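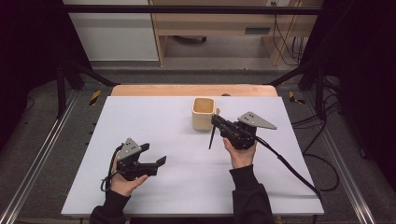
Progress report to the Purkia Fund
Drundale Craft Rooms, adult learning grant
September 2026
Prepared by Lejla Kelmendi

## Where we are

The grant pays for evening classes in ceramics, bookbinding and basic sewing for adults in Drundale, and for part of the cost of a new kiln. Classes opened in June as planned. The kiln came later than we wanted and was in use from the second month of the program.

We have enrolled 40 learners against the places in our application, so all of them are filled. Sewing filled first. Bookbinding was slow until we moved it to an earlier start time, which suited people coming straight from work at the Marchetti warehouse. We now keep a short waiting list for sewing and for ceramics.

## Teaching

Biljana Babić teaches ceramics and Haris Hoxha teaches bookbinding. Our first sewing tutor left for a full-time job after three sessions. Drita Softić took over the group and has agreed to stay until the end of the grant period. One session was lost in the changeover and was made up at the end of the block.

Ceramics learners start with pinch pots and move on to slab building. Biljana has dropped wheel work from the first block. We have two wheels, and too much of each evening went on waiting for a turn. Wheel work will come back in the second block for people who have finished the slab projects.
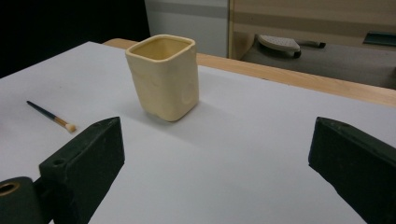

*Squarish ceramic cup and paintbrush on the covered table.*

Bookbinding has covered single-section pamphlets and case binding. The group asked for a session on repairing old books, and Haris will run it this fall. Learners will bring their own books.

## Kiln and building work

The old kiln was taken out in the first week. The electrician, Vojtěch Kubíček, found that the supply to the back room was not rated for the new one – the cable run had to be replaced as far as the main board. That was outside the original quote and cost $1,530. We paid $800 of it from our own reserve and moved the remainder from the publicity line, as agreed with your office by email.

The kiln itself was supplied by Zerkeo and has a one-year warranty. The door switch failed once and was replaced free of charge. Firings now run overnight, with a log sheet by the door that the tutor signs before leaving.

The extractor fan in the glaze area is still the old one. It works but it is loud, and Biljana turns it off when she is talking to the whole group. A replacement is not in this budget.

## Spending

Tutor fees are on budget. Clay and glaze are over, mainly because the ceramics group got through white clay faster than expected. Sewing materials are under – a local shop has been giving us remnants. There is $633 left in the materials line, and we expect to spend all of it in the second block.

## Next period

- Second block of all three classes, with wheel work back in ceramics
- Book repair session
- Learner survey, sent by text message and on paper
- Open evening with work on display

We would like permission to carry any unspent tutor fees into the spring. Please let us know by the end of the month if that is a problem, as we need to confirm dates with the tutors.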